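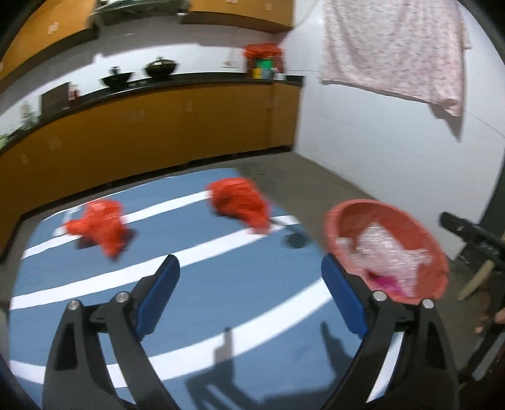
Heat is the part of the energy switch that gets the least love, and the village of Flenda has decided to give it plenty. For 20 months a residents' group has been planning a shared heat network, with warm water piped from one big heat pump by the river to 568 homes. I went along on a Tuesday expecting pipe diagrams and came away thrilled by the chatter. People wanted to talk about washing! Hot water for a bowl of cloths, red-orange ones like the pair crumpled on the blue mat, costs money every time the boiler fires, and plenty of households here still burn oil to get it.

The pump will sit in the old Kuvik dye works, where the river runs past the back wall and never freezes. It takes a little warmth from the water, squeezes it up to a useful temperature and sends it off under the lanes – quietly, too, from what I heard on a visit to the sister scheme at Mitoreo.

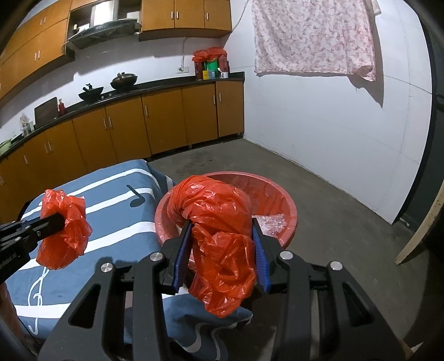
Mitoreo has been running for two winters now, and its members pay one flat charge plus whatever they use. Flenda wants the same, with 7 streets joined up in the first stage and the hill farms after that. The farms are the tricky bit (long pipes, rocky ground), and the group is still arguing over whether they'd do better with pumps of their own. Digging starts in March.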